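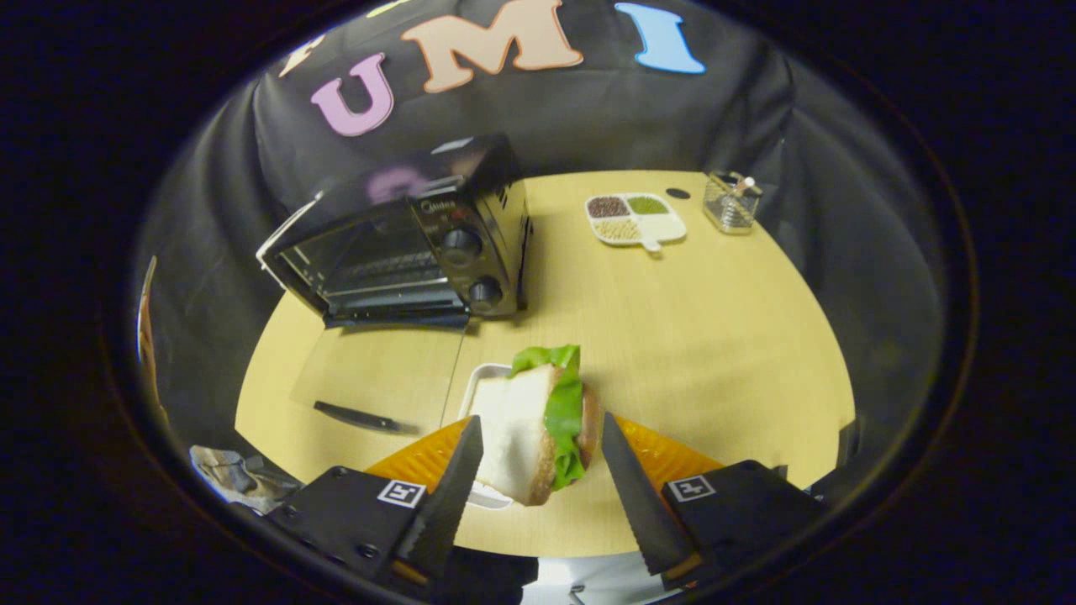
The small oven on the worktop: a few things worth knowing

A sandwich is the meal people make when they have decided not to cook, and then they go and toast it, which is cooking. If you are going to do that, you may as well do it well. These notes come from seven years of feeding myself at a worktop in Garnano that would embarrass a caravan, with a toaster oven doing most of the work and a proper oven used to store baking trays.

Toast the bread before you build anything

Put the slices straight on the wire rack with nothing under them. A tray stops the heat reaching the underside and you get bread that is brown on top and sulking below. Turn the slices once, halfway. For a sandwich with lettuce in it you want the inside faces firm and the outside only just coloured, or the crust will take the roof of your mouth off.

Let the toast stand on its edge for a minute before you put anything on it. Two slices leaned against each other like a tent will do. Laid flat on a plate they steam, and you have gone to all that trouble for warm damp bread.

Lettuce goes in last

Lettuce never goes in the oven. I would have thought this was settled, but I have eaten lunch in Fameck.

Wash it, shake it, then roll it in a clean tea towel and leave it in the fridge until you want it. The towel does the drying. If the leaf has gone limp, ten minutes in very cold water will usually bring it back, and if it doesn't, that leaf was for soup. Use one big leaf folded over in preference to a heap of torn bits, which slide out of the back as you bite the front. Butter or mayonnaise goes right up to the crust on both slices. It keeps the wet out and gives the leaf something to stick to.

Seeds, and how to burn them

A divided plate is the best thing I own for seeds and grains. Each kind gets its own compartment, and you can see at a glance what you are about to run out of. Leave one compartment empty if you can bear to. It is where the mixed ones go, or the husks, or the spoon.

To toast pumpkin seeds, spread them in one layer on the small tray at a low heat and stay in the room. They do nothing at all for several minutes and then they are finished. Sunflower seeds go sooner, and sesame goes while you are looking for the oven glove. Toast each sort on its own and mix them afterwards. Tip them on to a cold plate the moment they smell nutty, as they carry on cooking on a hot tray.

Do check that the plate you keep them on isn't the plate you put in the oven. Mine was plastic. Was.

Where the oven should stand

Give it room at the back and both sides, and nothing on top. The top of a toaster oven looks exactly like a shelf and people treat it as one. Ningsih Lau, who lived above me in Tan, kept her bread on hers, in its plastic bag, and for a week had a loaf with the name of the supermarket on it in mirror writing.

Keep cloths and curtains well clear. Run the cable behind the oven where possible and never under it, and don't let it cross the patch where you do your chopping. If the only socket is at the wrong end of the worktop, move the chopping. An oven drawing 2,000 watts wants a wall socket to itself, so no extension lead shared with the kettle, however tidy it looks.

Cleaning it

Unplug it and let it go cold. Empty the crumb tray every few days, and more often if you eat seeded bread, which sheds like a dog. Old crumbs are the source of that burnt smell you have been blaming on the thermostat.

For the glass door, a paste of bicarbonate of soda and water, left on for half an hour and wiped off with a damp cloth. Two goes if it's bad. Keep scourers off it. The rack can soak in the sink with washing-up liquid. Wipe the knobs with a wrung-out cloth and no spray, as spray gets in behind them and stays there.

I did once buy the 500 ml bottle of Badent oven cleaner. It cleaned the oven very well and the next three sandwiches tasted of swimming baths. Back to the bicarb.

Knives and other loose ends

Put the knife down at the back of the board, blade away from you, and wash it as soon as the sandwich is cut. A serrated one is better for toast, with hardly any pressure – let it saw. A plain blade squashes the top slice and drives the filling out of the sides.

Cocktail sticks and skewers live in a small glass, points down, near the back where a sleeve won't catch them. One stick through each half holds a tall sandwich together while you cut. Take the sticks out before serving it to anyone under ten, or anyone who reads at the table.

Next month, for December: what to do with half a jar of cranberry sauce, besides moving it from shelf to shelf.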